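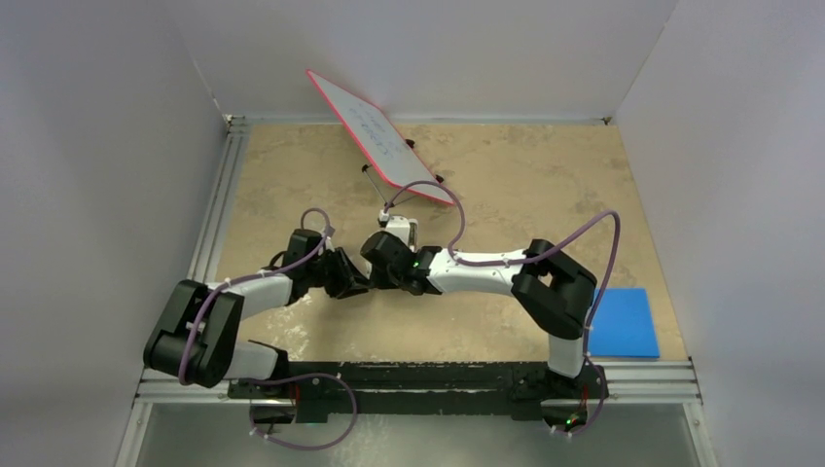 Barbara Nowicki wants to know how I can call myself a fan of these people when half of what I write is about how they died. Fair question, Barbara, and you weren't even the first to ask it this month! So I've finally sat down and updated this page, which hadn't been touched since I moved Clultine off the old blog.

What is Clultine, anyway?

It's a newsletter about actors who were famous for a little while. Soap people, sitcom neighbors, the best friend in a teen movie, the guy who got killed in the first ten minutes of everything for a decade. I write up their lives, their careers and, if they've passed, what's known about that too. It goes out on Friday, usually before lunch, sometimes embarrassingly close to midnight. There are 2861 of you reading now and I still can't get over that.

Back to Barbara. Why so much about deaths?

Because people ask, mostly. When somebody dies young the internet fills up with garbage (curses, secret spouses, poison in the juice), and the person's work sort of disappears under it. I'd like there to be one place that lays out what the coroner said, what the family said on the record, and then gets back to the good stuff. I did go and look at my own balance after Barbara's note, and I think she has a point about last fall. That was a gloomy run. I've got more living people lined up for this year, including a very funny piece on the cast of Prestness and their terrible touring bus.

Where do you get your information?

Old magazines, court papers when they're public, local newspapers, and a lot of phone calls. I love local newspapers. A hometown paper will tell you what the star's gym teacher thought of her, and a national one never will. If a cause of death was never released, I say it was never released and move on. I don't guess, and I don't print the guesses of cousins.

The longest file I've ever worked from was the one on Amarachi Oyewole, 151 pages, and I read it twice on my kitchen floor with a highlighter that was dying on me. Most of it was about her contract.

Do you publish autopsy photos or scene photos?

No. Please stop sending them.

Did Amarachi Oyewole really quit Willeck over a dressing room?

Oh boy. This is the number one email I get. The short version is that she asked out of her contract at the end of season three, the producers said no, and she stayed for another 12 episodes. The dressing room story comes from a gossip column that ran while she was on vacation. Her co-star Hryhorii Kravchuk has told it both ways over the years, depending on the interview, so I wouldn't hang your hat on him. He's a delight on the phone, though.

Will you do a piece on my favorite actor?

Maybe! Send me the name and one thing you love them in. I keep a list, and it's long, so I can't promise when. Bigger stars I mostly leave alone. They have biographers, and documentaries, and people who do this with a staff.

Please don't send me your neighbor, even if your neighbor was in a cereal commercial. (I did do one neighbor. It was a great commercial.)

You got something wrong. What do I do?

Write to me and tell me where you saw the right version. I fix the web copy the same day if I can and put a note at the bottom saying what changed. In June I had Yakubu Ezeani winning an award he'd only been nominated for, and his fan club let me know at length. They were right. They were also very polite, considering.

I'm a relative and I'd like something taken down.

Please write directly and put "family" in the subject line so I see it first. I can't always take a whole piece down, but I've removed addresses, kids' names and a wedding picture or two, and I've never regretted it.

Does it cost anything?

The Friday letter is free. There's a paid tier for the back catalog, which is past 200 profiles now, and for the audio versions that I read myself with a cold more often than I'd like. If money's tight, just email me and I'll add you. You don't have to tell me why.

Can I use your profiles for my podcast?

Quote a few lines, name Clultine, link back, and we're friends. Reading a whole profile aloud over spooky music is something else, and yes, I've heard the one with the thunder. Temitope Olatunji at Ekwueme handles permissions for anything longer than a few paragraphs and is much better at answering email than I am.

Why did the comments close on the Prestness post?

Two grown adults got into it over who was the better second husband. I'll open them again when I've had some sleep. It was the first one, by the way. The first second husband, before the recast.

Contact | Permissions | © Clultine, all rights reserved | Back to top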